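**From:** Sveva Lombardi
**To:** robotics-club list
**Date:** December 28, 2022
**Subject:** Re: [robotics-club] Sorting table, what is still open before the April demo

Hello all,

Thank you for the long list, Onero team. I answer between your lines, and I put my own news at the end. Please excuse my English where it is strange, I read it two times before sending.

> 1. Who decides where the bins go? Last term they moved every week and the saved positions were useless by the next session.

I propose that we fix it now and do not discuss it again until April. One bin at each end of the conveyor, and the blue tape is our reference. If you must move a bin for cleaning, put it back to the tape and write one line in the logbook. The tape lines are not perfectly straight, I know. For finding the place of a bin it is good enough. For calibration please do not use the tape, use the mounting plates.

> 2. Is the task still "pick from left, ride the belt, pick from belt, drop right"? Some of the new members understood that both arms may reach over the belt.

Yes, it is still this task. The right arm takes a button module from its bin and puts it on the belt. The left arm takes it from the belt and puts it in the other bin. Neither arm crosses the middle. In the rules of the Prurkico student day there is no sentence against crossing, but we have one program per arm and two different people writing them, and I do not want to find out in front of the public what happens.

> 3. We have 3000 dollars in the budget line and it must be spent before the end of the school year. Can we buy a second conveyor?

My opinion is no. The short one does what we need. I would prefer to spend on spare finger pads and on a proper controller for the belt motor. Ketilsson has offered to lend us a controller from his lab until summer, so we can try before we pay. He says it dates from 2008 but works well. If somebody has a strong argument for the second belt, please write it to the list and not only to me.

> 4. The vision group says the belt is difficult for them.

I believe them. The belt is dark green and shiny, and under the ceiling lights the right half becomes almost white. We could try a matte cover or turn off one row of lights. Wikotent group, can you test both on the next session and tell us which is better? Please note also the colour of the module each time, as the yellow and the red may behave differently.

> 5. Wiring. It is a mess and we are all guilty.

Also agreed. The thin red and dark wires of the conveyor go out toward the front, where people stand. I would like them to go under the table, with some slack. On the left arm the braided cable makes a wide loop from the gripper, please leave it like this and do not tie it shorter.

For those who were not in the lab, the table as we use it now:

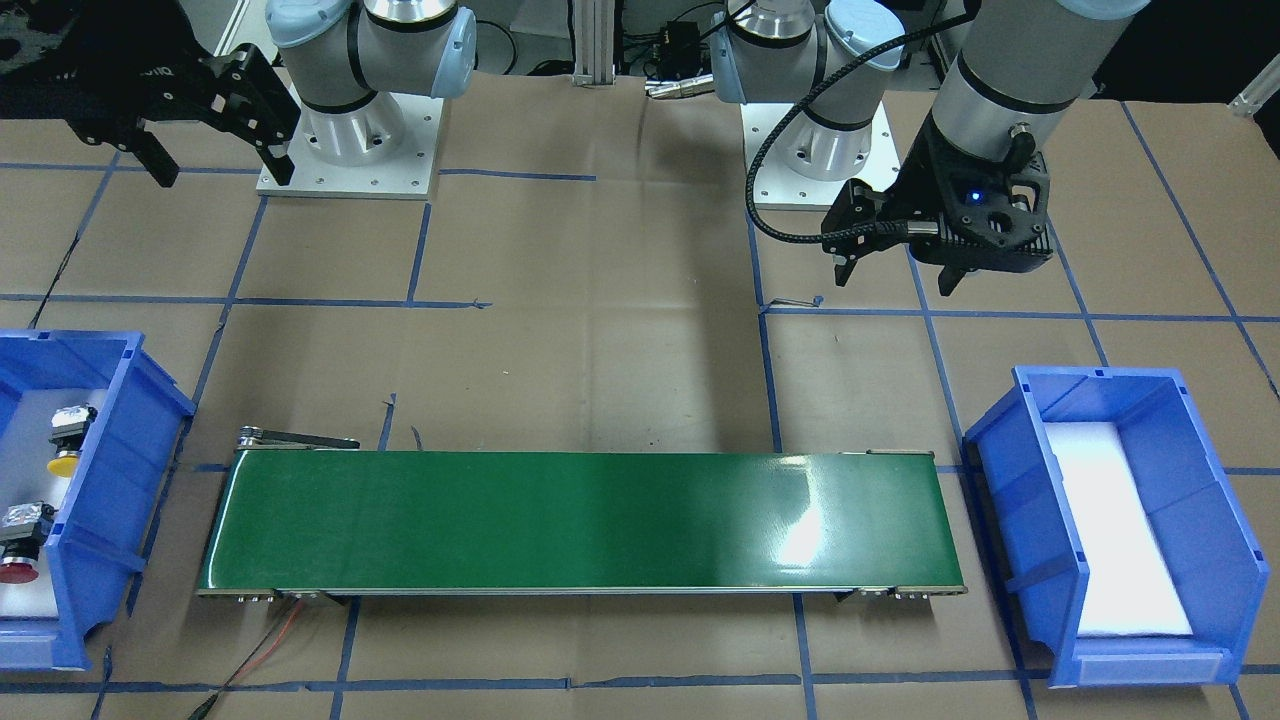

*Both arms, the conveyor, and the two bins. Yellow and red modules in the left bin, right bin empty.*

My own news is short. The program for the right arm has now 32 saved positions, and I think half of them are from old tests. I will delete what has no name on the first session of the new term. If a position is yours and you want to keep it, give it a name before that, with your initials at the beginning.

I also need one person to share the logbook with me on the days when I have my evening course. It is ten minutes of work after each session. Write to me directly if you can do it.

Best wishes for the new year,
Sveva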